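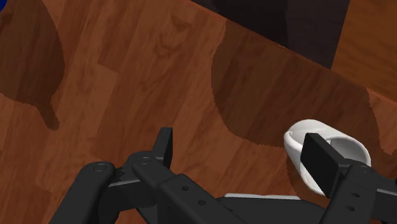 The town of Stistden has a budget, and I have now read it. I want credit for this. It runs to 334 pages, it comes as a scanned PDF that can't be searched, and somewhere in the middle there are eleven pages upside down, so that for one whole evening I was reading the water fund with my laptop standing on its hinge like a tent.

I didn't set out to read it. I set out to learn why my sewer bill had gone up, and the woman on the phone at the town office told me, very kindly, that the explanation was in the budget. She didn't say where in the budget. I think she has used that line before, and I think it usually works.

So, for those of you who pay taxes here and have better things to do, some notes.

The general fund is the part everybody argues about. Police, fire, roads, the library, the pool. If you've ever been to a hearing you'd think this was the whole budget, since a person can stand at the microphone for their full time on the subject of pool hours alone. The pool, for the record, costs less than the line called "Other Contractual Services," which no member of the public has ever stood up to discuss, probably for the reason that it sounds like something you'd be sorry you asked about.

I asked about it. "Other Contractual Services" is where you put a thing when it doesn't fit anywhere else and you'd like to go home. This year it holds the contract for mowing the medians, the contract for the phone system, a share of the audit, and a payment to a firm called Cokance for "advisory support." I wrote to the finance office to find out what Cokance had advised us to do. The answer came back in a day, which I'll admit was faster than I deserved, and it said that Cokance had advised the town on the format of the budget.

The format! The upside-down pages are ours, I assume. I can't imagine they charged for those.

Next is the sewer fund, where my own troubles live. A sewer fund is supposed to pay for itself. Your bill goes in one end and, well, you understand how a sewer works. The town can't make a profit on it and can't prop it up from property taxes, at least on paper. What the town can do is charge the sewer fund for its share of running the town. There's a line for this, "Administrative Transfer," and it covers the sewer fund's portion of the manager's salary, the clerk's salary, the building, the heating of the building, and the insurance on the building.

Last year the sewer fund was judged to be responsible for 13 percent of all that. This year it's 31 percent.

I read that several times. Then I turned the laptop over in case it was one of the upside-down ones. It really does say 31.

Now, there may be an explanation. It may be that the manager has taken a keen interest in sewage and spends almost a third of her week on it, and if so I take back every word and would like to shake her hand, after she's washed it. But the more ordinary reading is this. The general fund was short. Raising property taxes means a public hearing, a notice in the paper and a room full of people who want to talk about the pool. Raising the transfer means changing one number in one cell, and then the sewer rates go up on their own a few months later to cover the hole, and they arrive in the mail looking like plumbing.

It isn't illegal. I looked. It isn't even unusual. The state asks that the split be "reasonable and documented," and I've asked to see the document. I was told it's being prepared. I'd have thought you'd prepare it first and pick the number second, but I've never run a town.

A word about reserves, as I know some of you skipped straight to this part. The town keeps a rainy day fund. The policy says it should cover two months of spending, and it does, just barely, if you count the money we've already promised to spend on the Dijkstra culvert. If you don't count that money, it covers rather less. The budget counts it. It counts it on the reserves page as savings and counts it again on the capital page as funding, and I'd love to do the same with my own checking account, which would then hold a vacation and also the mortgage.

The culvert itself has been in the capital plan for as long as I've lived here. Every year it moves one column to the right. I've grown fond of it. I picture it out there under the road, rusting away, reading the budget each August to find out how much longer it has to hold.

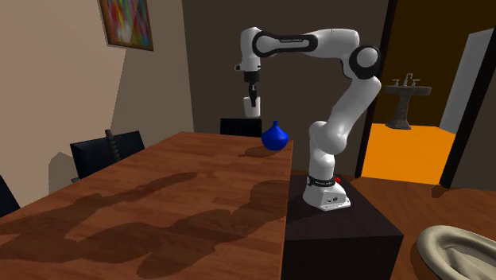
Lorraine Inskip wrote in after my last post to say that I was being unfair about the capital plan, and that a project moving one column to the right is often the honest choice. A grant application gets turned down, or the bids come in high, and the town can either wait a year or borrow at a bad moment. She'd rather see the culvert move over in plain sight than vanish from the page, as the Corkis Road sidewalks did. She also thinks I make too many jokes about the pool.

She's right about the sidewalks. I went back and checked, and the sidewalks were in the plan for two years running with a real dollar figure, and then one August they simply weren't. No vote, no memo, no column. At least the culvert gets to keep its line. I'll go easier on the culvert.

I won't go easier on the pool jokes.

The revenue side is shorter and, I'm sorry to say, more fun. Somebody has to guess how much money will come in, and the guesses have personalities. Property tax is guessed with great care, down to the dollar, as though by a jeweler. Building permits are guessed by someone in a wonderful mood. Interest income is guessed by someone who remembers what savings accounts used to pay and hasn't had the heart to look since. And then there's a line for "Miscellaneous," which the town expects to bring in exactly the same amount as last year, and the year before that, and the year before that. I don't know what it is. I've decided it's the couch cushions.

Parking fines are budgeted at $300. For the year. The whole town. Either we're the best behaved parkers in the state or the fellow with the ticket book has been doing something else, and having seen Corkis Road at school pickup I have my own view. I bring it up only as a sense of scale: the town printed a full-page chart in which parking fines have their own slice, and the slice can't be seen. It has a label with a little line pointing at nothing.

So what does it all come to for a regular household? For mine, the property tax rate stays flat, and the cover letter is very proud of that. It says so in bold. The sewer bill goes up, the trash sticker goes up, and the fee for paying either of them online goes up, and these aren't in bold. If you add it together you get a tax increase wearing a hat and a fake mustache. I don't even mind paying it that much. Pipes cost money, and I like it when things go away after I flush. I'd just like to be told to my face.

If you want to do something about it, the hearing is still open for written comments until the end of the month, and you can send one line. Mine asks for three things: the document behind the 31 percent, the reserve figure without the culvert money in it, and the pages turned the right way up. I expect to get the third one.

You can also read the thing for yourself. There's a paper copy at the library, at the desk by the printers. You have to ask for it, and when I did, the librarian blew on it. Start at the back with the fund summaries and work forward. The front is the letter, and the letter was written by people who hope you'll stop there.

Next time, if I have the strength, the pension page. It has a footnote that's longer than the page.

9 comments | 4 shares

Recent posts
My Sewer Bill and I Have Words
The Capital Plan, or Things We Will Build Later
Who Sets the Trash Sticker Price?
A Short History of the Pool Argument
I Tried to Pay Online and Paid Twice

Contact | © August 11, 2021 | Back to top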